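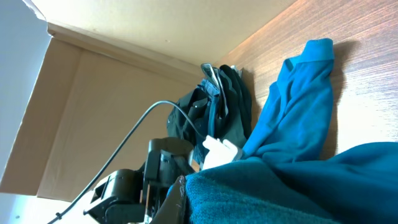
Wrist cable looping past the clothes pile on its way down to the gripper.

Tomeseo Wrist Lead Kit
For Ashby two-arm tabletop sets
$60 per pair of arms, in stock
Sold and shipped by Cellton

Hi, Murray Mudgway here. I run the Cellton shop and I do most of the bench work too, so if you call with a question you'll probably get me, possibly with a screwdriver in my mouth.

I started selling this kit after a fault that had me chasing my tail for most of March. We fold and sort clothes with an Ashby pair, T-shirts and sweatshirts mainly, and the left arm began dropping out in the middle of a pick. It would go in for a sleeve, close up nicely, start to lift and then stop dead with the jaws still shut on the fabric. The screen said "gripper not found." I'd restart it and it would run happily for the rest of the morning (of course it would).

I blamed the gripper motor first and swapped it. Same thing. Then I blamed the power supply, then the software, and I'm a little embarrassed to say I spent a whole evening rewriting a grip routine that had nothing wrong with it. What gave it away in the end was a hoodie. The drawstring got over the wrist cable, the arm went up, the hoodie stayed down, and I watched the plug back halfway out of its socket right in front of me!

So that was the fault. The stock lead hangs in a big free loop, and on a job with blocks or cups you'd never notice. Clothes are different. They have hoods and cuffs and pockets, they heap up higher than you planned for, and sooner or later something hooks the loop. Each tug works the plug a tiny bit looser until the contacts come and go. 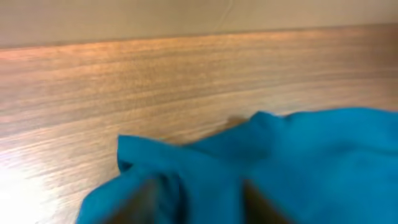 The part that bothered me more was what the gripper does once it loses its signal. On our Ashby it holds its last squeeze. With a T-shirt in there, no big deal, you get a crease. With a finger in there you get a very sore finger, and the natural thing to do when a robot stops with a shirt in its jaws is to reach over and pull the shirt out. Please don't. I did, the plug made contact again while I was tugging, and the arm picked up its move where it had left off. I got a pinched thumb and a word I don't use in front of customers.

What you get

Two wrist leads, 400 mm long, with a latching plug at the gripper end
Two strain relief brackets with screws
A bag of soft cable clips for the forearm link
One strip of red pull tape for marking the cable
A printed card with the stop and clear steps on it, which I'd love you to stick up near the table

The latch is the main thing. The stock plug is a plain push fit and this one clicks, and it needs a proper squeeze on the tab before it will let go. The bracket takes the pull so the plug doesn't have to. I like the clips a lot more than cable ties, by the way. Ties are fine until you overtighten one and crush the lead, and then you've made yourself a second fault to look for. 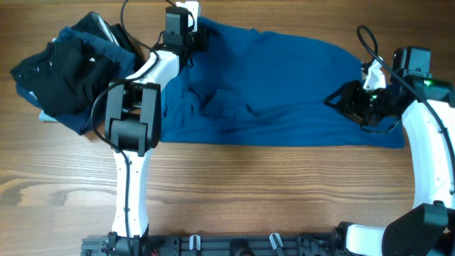 Fitting it

Give yourself 15 minutes for both arms. You need a small cross-head screwdriver and somewhere to put the screws where they won't roll off.

1. Empty the grippers, park the arms and pull the main plug from the wall. Pressing stop on the screen doesn't count.
2. Take off the old lead. If it slides out with no effort, well, there's your trouble.
3. Look into the socket with a flashlight. Lint gets in there. Ours had a plug of blue fuzz like you'd find in a dryer screen.
4. Screw the bracket down over the wrist mount holes, snug and no more.
5. Push the new lead in until it clicks, then lay it through the bracket.
6. Put the first clip within 50 mm of the bracket and run the rest down the outside of the link.
7. Move each wrist by hand through its full travel. The lead should have a little slack at every angle and never go tight.
8. Do the other arm. I know only one is acting up. Do both.

Then power up and run a few slow picks on one old shirt before you go back to a full heap.

If it stops with cloth in the jaws

Hands back, power off at the wall, and support the arm if it's raised, as it may sag when the motors let go. Once the power is off you can open the jaws by hand and ease the fabric out. Check the lead and the plug before switching on again. If the same arm quits twice in a row, leave it off and get in touch with me.

Things people ask

Does it fit the Famska gripper? Yes, with the newer square socket. The early Famska had a round one, and for that you need the adapter, which I sell separately for $15. Send me a photo of your socket if you can't tell.

Will it stop snags altogether? No. It keeps the lead closer to the arm and keeps the plug in when something does catch. A drawstring can still find a way, so I tie mine up or pull them out before they go on the table. I also keep the waiting pile lower and farther from the left arm than I used to, and that has helped a good deal.

Can I fix the software too? I'd really like you to. We changed ours so that a lost gripper signal drops the whole arm into a stop that only a person can clear. It's a small edit and the kit comes with a note on where to find the setting.

My motor tested bad after a dropout. Is that the cable's fault? Could be, could be just an old motor. Run the new lead first and test again before you spend the money. I have a perfectly good spare motor on my shelf thanks to doing it the other way around.

Returns are fine as long as the clips haven't been trimmed. If a latch tab breaks, tell me and I'll mail you a new lead, no need to send the old one back.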